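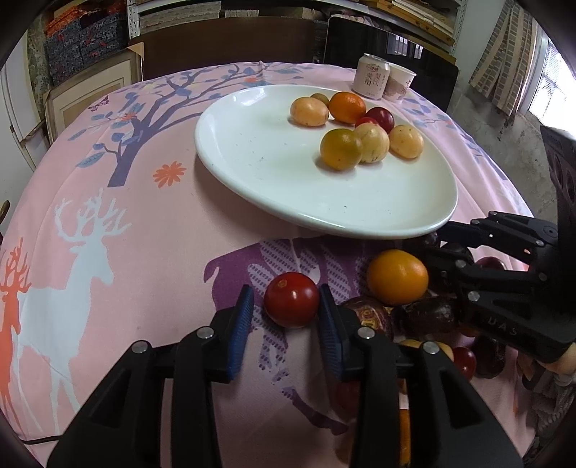
Aug 16, 2024
Dye shed, Trimelville

Fourth go at the onion skin recipe, and the fourth different yellow. If I were selling these as a range I would be delighted. As it is, the Whiteley order wants 54 napkins that look as if they have met before.

Wound out the last of the July batch first thing and laid it next to the swatch card. By the window it matches. Under the strip light it goes the colour of weak tea with a grudge. I have written "match in daylight" on the card, in pen this time, the pencil version having been ignored by me on two occasions.

Today's bath: skins soaked overnight, simmered an hour, strained twice. The second straining was meant to be unnecessary. The muslin had a hole in it and I found this out in the usual way. Alum as before. Water from the butt, not the tap, which is the only thing I changed and so naturally I also let the pot get too hot and will never know which of them did it.

Readings, such as they are:
Test strip 1, 5 minutes: pale straw, patchy at the fold
Test strip 2, 34 minutes: good warm gold, even
Test strip 3, forgotten: brown

Strip 2 is the one. Strip 3 I have pinned up anyway next to its cousins. The row is getting long.

Rinsing: cold, until clear, then once more for the conscience. The Ritorance cotton drinks up far more than the old stuff and gives a lot of it back in the first rinse, so don't judge anything until it has dried. I judged it wet. I was very pleased with myself until half past two.

Ironing one corner while damp seems to sharpen the colour a bit. It may also just be that ironed things look better. Try on an offcut with one half left crumpled before anybody writes this down as a method.

Went through to get string and stopped to look at the citrus, which manages orange, yellow and green on a single skin with no mordant at all. 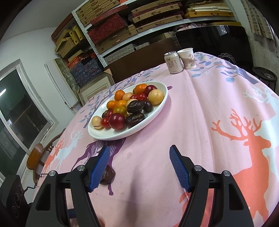
Fruit on the pink cloth, store room.

Back to work. Mixed the iron water for the grey set, a level teaspoon to the big jug, labelled on the jug and on the lid. Whoever has been swapping the lids, I know it's possible that it's me. One drop of that in the yellow and we are in the olive business.

The Flondden people rang to ask if the colour will survive a hot wash. I said forty degrees, mild soap, dry in the shade. They asked what happens at sixty. I said they should let us know. Better answer needed before Monday: cut a strip from the 2 piece, put it through a sixty wash with something white and something they wouldn't miss.

Still to do
Mend or replace muslin. Replace it.
Weigh the remaining skins dry, bag off
Long spoon has a split in the handle, holds colour, keep it out of the greys
Ask the greengrocer for red onion skins kept separate from the brown
Rewrite the timing card: 34 minutes, lid off, stay in the room

Pot left to cool on the back step with a board over it.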